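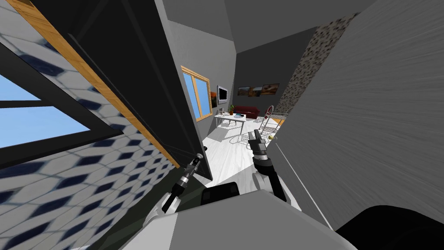 ## Birketti folding desk: four months in

I bought the Birketti because my old desk ate half the bedroom, and I was tired of shuffling sideways to get to the closet. It cost me $328 with shipping (ouch!), and it came in one very heavy box with a dent in the corner.

Putting it together took most of an evening. The instructions are all drawings, and step 4 shows the hinge upside down, so I had the whole leg frame on backward before I caught it. Birketti's support desk did answer my email by the next morning, and they were nice about it.

Now the good stuff. It folds down to almost nothing, the top doesn't wobble when I type, and the finish has survived a lot of coffee. I had my heart set on the Trurkora at first, but that one is $96 more and the drawer sticks, at least on the one I tried in the store.

My gripes: the cable slot is too small for a chunky laptop plug, and the latch is LOUD. If you share a wall with a light sleeper, fold it before bedtime. I also wish it came in something darker than "oat."

Four stars. I'd buy it again, though I'd wait for the April sale this time.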